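Section 4: Fitting the running gear and tracks

Before you start, check that the lower hull is fully dry and that the glue on the suspension arms has set overnight. Parts in this section are on sprues D and F. The link-and-length tracks are on sprue T.

1. Clean up the road wheels. Each has a small gate mark on the rubber rim. Sand it flat with 400 grit or finer.

2. Glue the wheel halves together in pairs with the poly cap (part P2) between them. Keep glue off the cap or the wheel will not turn.

3. Push the wheels onto the axles. Do not glue them yet – you will need to take them off for painting.

4. Fit the drive sprockets (D11, D12) at the rear. The side with the raised bolt heads faces out.

Note: Kits from the first Jostberg production run have D11 and D12 swapped on the parts map. The numbers molded on the sprue are correct.

5. Fit the idler wheels at the front and leave the idler arm loose. You will use it to set the track tension in step 8.

6. Lay the long upper run of track across the return rollers. It should sag slightly between the second and third rollers. If it sits up straight, warm it in hot tap water and press it down gently with a finger.

Caution: Do not use a hair dryer or heat gun. The plastic is thin and will warp.

7. Add the single links around the sprocket and idler, 11 links at each end. Use slow-setting cement. You have up to 6 minutes to adjust the links before they stiffen.

8. Swing the idler arm forward until the slack is gone, then put a drop of cement behind the arm. Leave it for an hour.

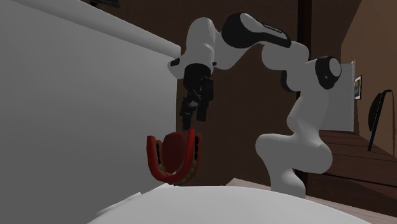
9. Repeat for the other side. Set the model on a flat surface and check that every wheel touches before the cement sets hard.

Using the Ultitz metal track set

The Ultitz set replaces all of sprue T. It comes with 200 links and a coil of wire for the pins. Drill out each hole before you start, and use the metal sprockets in the set – the plastic ones have the wrong tooth spacing. Skip steps 6 and 7.

Spare links can be hung on the turret side using the Fluvarico brackets (part F4).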